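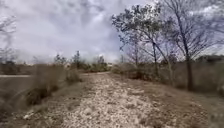 Kitchen shears that come apart: yes or no?

hholst
My old shears finally gave up at the pivot while I was taking the backbone out of a chicken. I'm looking at the Mockus pair, the ones where the blades lift off each other for washing. Does the joint hold up, or am I buying two knives with handles?

kaj_k
Had mine 2 years. They still cut, and they have come apart in my hand mid-chicken exactly once. You have to open them very wide before they separate, so I blame the operator.

Deligiannis
I'll disagree with Kaj, as is tradition. Anything built to come apart will do it at the worst moment. Get a plain riveted pair, wash them right after use, dry them with a towel. Mine came from the hardware store in Nultby and they'll be in my will.

hholst
Riveted is what I had. I unscrewed nothing and washed everything, and the gunk in that joint could have voted.
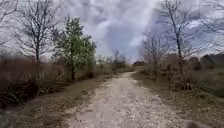
Gravel stretch on the way out to Surnden, April

bjartur_d
I sharpen for people out of a shed in Cludamham, so I see a lot of shears on their deathbed. Take-apart ones are easier for me, I'll admit that. The usual killer is the dishwasher, followed by people cutting wire with them. Kaj, I remember yours.

kaj_k
It was thin wire.

Deligiannis
So the man with the falling-apart shears was also cutting wire. Noted.

myroslav_h
Left-handed here, so most of this thread is a spectator sport for me. Do Mockus make a true lefty, with the blades reversed? The last "ambidextrous" pair I bought just folded the parsley in half and handed it back.

bjartur_d
Not that I've had through the shed. Ask the shop before you pay. If only the handles are different, leave them there.
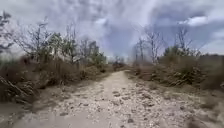 Same walk, looking down the track

hholst
Update: ordered the Mockus. 10 dollars off, and I have principles, but they're cheap ones. Grigoris, you may say it when they fail.

Deligiannis
I've got it typed up already.

kaj_k
Open them wide over the sink the first time. The small half is the one that lands on your foot.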